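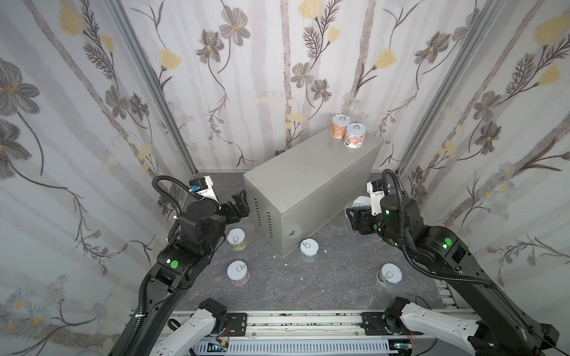
Petchrat Youth Basketball: Progress Report to the Edier Fund
Submitted March 24, 2025, by Ketsara Kongkaew, program director

1. Enrollment and attendance

We finished the winter session with 151 players on the books, in four age groups. The grant agreement asked for at least 30 girls in the two older groups combined, and we met that figure in the second week of the session. Attendance held up well until the school break and then dropped off in the under-12s, where several families were traveling. It came back afterward, but not all the way.

The under-16 boys are still our hardest group to keep. Most of those who leave go to their high school teams, and we don't try to talk them out of it. Two have come back to help at the Saturday-style clinics we run for the youngest players during school vacations, and both have asked to take the scorer's course.

2. Games and results

The league schedule had 61 games across all four age groups, and every one was played. Three had to be moved when the Dirko gym lost its heat, and the visiting clubs were good about it. The under-14 girls won their division with one loss, on the road at Diline. They then lost to the same team in the semifinal, by two points, after leading for most of the second half. Free throws were the difference and the coaches have already changed the practice plan.

The under-16 boys finished in the bottom half of the table. They played five straight road games to open the season and won only one of them. Their home record was better, and they beat the eventual champions in the last week. The under-12s do not keep standings.

3. Coaching

All head coaches now hold the basic certificate, paid for from the training line. Assistant coaches are behind schedule. The course we planned to use was full, so we have places booked on the next one. Until then each assistant works alongside a certified coach and does not run a practice alone.

We also changed how playing time is recorded. Coaches fill in a one-page sheet at the end of each quarter and hand it in with the score sheet. Complaints from parents about minutes have gone down – we had only one this session that needed a meeting.

4. Court time and equipment

Court rental remains our largest cost. The Dirko gym kept its rate the same, but the second site raised its evening price midway through the session. We moved the under-10s to an earlier slot to stay within budget. The new balls and the portable scoreboard have been bought and are in use at both sites. The replacement nets have been ordered and not yet delivered.

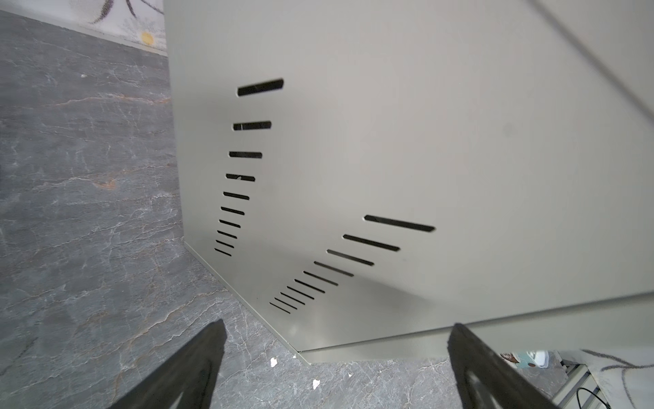

Vent slots on the metal panel.

5. Spending

Spending is within the approved total. Training is under budget because of the delayed assistant course, and court rental is over by a smaller amount. We would like to move part of the training balance to rental and have sent the request form separately. No other lines need to change.

6. Next period

Summer practices will run at Dirko only, with a short tournament in August. We are asking Diline and two other clubs to enter under-14 teams, girls and boys. Fall registration forms will go out before the tournament. The next report will include the final rental figures and the results of the parent survey.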